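Notes from our travel club meeting, Jan 25, 2023

I said I'd type these up while they were fresh, so forgive the rambling. Eleven of us made it, plus two on the laptop, and we started late because half the group was still parking.

1. Last time's notes
Approved, with one fix. I wrote that the Lidosness ferry takes cars. It doesn't, and I've been told so three times now!

2. The summer trip
This took up most of the evening. We had two routes on the table: the coast loop out of Lidosness, or the longer one that goes inland by train to Ustar and then over the hills by bus. I came in rooting for the coast (I love a ferry, cars or no cars), but the inland people had done their homework. The guesthouse in Ustar can hold rooms for all of us in August if we put down 640 dollars as a deposit, and the coast places wouldn't hold anything past spring. We voted, eight to five for Ustar. I voted for the coast and I'm over it, mostly.

The bus over the hills only runs every other day, so we'll have two nights in Ustar whether we like it or not. Somebody asked if there's enough to do there. There's a lake, a market and a long walk up to the old fort, so I think we'll manage. 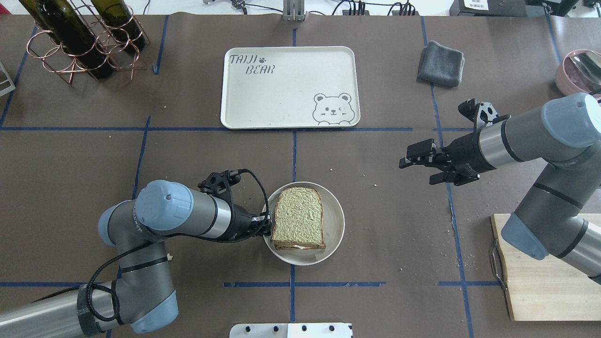 We also talked about whether to book through Nanura or do it all ourselves. Nanura quoted us 1109 dollars a head with trains, buses and rooms included. I think we can beat that, and so did most of the room, but a few people really don't want to stand at a bus window arguing over tickets — fair enough. I'm going to price it out piece by piece and send everyone the comparison before we decide.

3. Packing and bags
One bag each, small enough to carry up a flight of stairs. We had this talk last year and I still saw a hair dryer the size of a toaster. The club will lend out its four backpacks again, so email me if you want one.

4. Money
We have 200 dollars left over from the slide night. Agreed to put it toward the deposit and split the rest evenly.

5. Anything else
The Nechyporuk hostel wrote back about the lost rain jacket. They have it, it's green, and they'll mail it if we pay the postage. Please claim it!

To do
Me: price comparison, reply to the hostel, hold the rooms in Ustar.
Everyone: check your passport dates, and tell me by email if you're in or out.

Next meeting is at 7:30, same room, and we'll start with the Nanura question.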